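Thread: Written rules for two-arm cells on a shared table — what do you use?

Roler_bench
Posted 2022-05-05

Hello all. I was asked to write the working rules for our two-arm tables and I would like to hear what other labs do before I print it and put it on the door. We are a small group, we do tabletop tasks with cups, pens, small tools. Until February we had no written rules, only habits, and every person had a different habit.

My draft so far:

1. One person is responsible for the cell during a session. The name is written on the board.
2. Before the arms are enabled, the table has on it the objects of the task and nothing else. No coffee, no phone, no screwdriver.
3. Reduced speed for any new task until it has run 12 times in a row without a stop.
4. Hands are out of the shared area whenever an arm is enabled, also when it is holding still.
5. Each arm has its own half. Only one arm may be over the middle at one time, unless the task is marked as a handover task.
6. Every stop goes in the log, also the stupid ones.

Please tell me what is missing or what is too much.

kettle_and_wrench
Rule 4 is the one people will break. They see a still arm and reach in to straighten a cup. We put a pedal on the floor, you step off it and both arms drop to a monitored stop. After that the rule was followed because it cost nothing to follow it.

dmarinescu_fan
Twelve runs at reduced speed is a lot for a pick and place. We do three. You will lose half a day for every new object, and people will start to write "12" in the log without doing them. I have seen this at my last job.

Roler_bench
I understand, but three runs told us very little. In our log there are 439 stops and many of them came after the fourth or fifth run, when somebody put the object back a little differently. Maybe I can say 12 for a new task and fewer for a new object in an old task. I will think about it.

Traian Voicu
I would take rule 5 out, or write it in another way. Halves of the table sound tidy but the elbows don't know about the halves. The grippers can be far from each other while the forearms are close. Write a minimum distance between any two links and let the controller check it. Then people need only to remember that the check must be on.

And please put the risk assessment number at the top of the page. Rules without it are only opinions of the person who typed them.

kettle_and_wrench
Agree with Traian about the distance, disagree about removing the rule. Software checks get switched off "for five minutes". A rule that a person can see being broken from the doorway has value too. Keep both.

Traian Voicu
If your checks can be switched off for five minutes, that is your first problem. Put a password on it.

endska_nights
Nobody has mentioned pointed things yet. We treat pens, scissors and screwdrivers as a separate class in our rules. The gripper itself may be force limited, but the tip of a pen has a very small area, so a force that is fine with a rubber finger is not fine with this. At Endska we use lower speed and keep everybody's face back from the table edge.

dmarinescu_fan
For a pen? Come on. I have 3,371 logged pen pickups on the Bistis table and the worst injury is ink on a sleeve.

endska_nights
That number tells me you were standing in a good place. It does not tell me what happens when someone is leaning over.

Roler_bench
I am with endska on this one. We sort pens and markers into a paper cup, and I had not thought about the tip as part of the tool. I will add it as rule 7: when the gripper holds an object, the object counts as part of the arm, for the distance and for the speed.

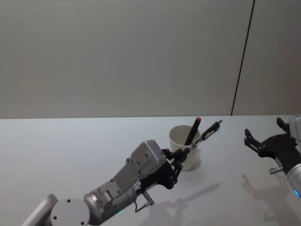 It also changes how I read rule 5. With a pen in the fingers the reach becomes longer, and the controller does not know this if you don't enter the length of the tool. So the person responsible must check the tool setting at every change of object. I would put it on the start sheet with a box to tick.

Traian Voicu
Good. Measure the longest pen you have and use this length for all of them. If you ask people to type a new number for each pen, they will not.

kettle_and_wrench
One more for the list. Say what to do after a stop while an arm is still holding something. Ours says: nobody pulls the object out by hand. You open the gripper from the panel, over the table, low.

dmarinescu_fan
OK, that one I would sign. We had a marker go under the cabinet last winter.

Roler_bench
Thank you, it goes in as rule 8. I will post the second version when our safety person has read it. She is in room 102 and she has a red pen, so it may take some time. About the number of slow runs I am still not decided — if someone has a written reason for their number, please post it.

endska_nights
Ours is ten and I have no idea who chose it. Will ask.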